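Chapter 4
Bottles, Caps and Jars: Packaging for Small Solid Products

By Aparecida Moura
Tuesday, February 4, 2025

When I started to teach this course, I asked the students to bring one empty medicine or vitamin container from home. I expected that most of them would look the same. The next morning my desk was covered with 19 containers, and I could find only two that had the same shape. Since that day I begin the chapter with the containers themselves and leave the theory of plastics for Section 4.3.

A small container has to do several jobs. It protects the product from air and light, it stands well on a shelf, and it opens for the right person. These jobs do not always agree with each other. A clear wall lets the user see what is left inside, but it also lets in the light. A tall and narrow body gives a long space for the product name – and it also falls more easily when an elbow touches it.

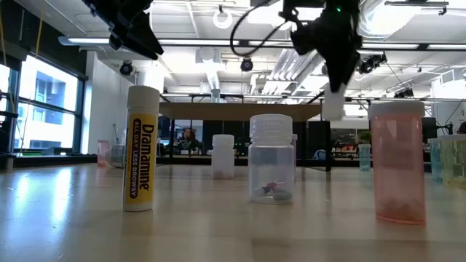 Figure 4.1 Containers of different shape and color. Compare the tall Dramamine bottle with the wider orange-pink one.

Look first at the walls. We call a wall opaque when no light passes, translucent when some light passes, and transparent when we can see clearly through it. Color is a separate question, and a tinted wall can belong to the second group or to the third.

Then look at the caps. Ribs on the side of a cap give the fingers something to hold. In Section 4.2 we will measure the turning force for caps from two suppliers, Astmont and Gyamfi, and you will need your notes from Chapter 3 for the units.

Questions and corrections: Aparecida Moura, Nodo course books, room 56. Back to top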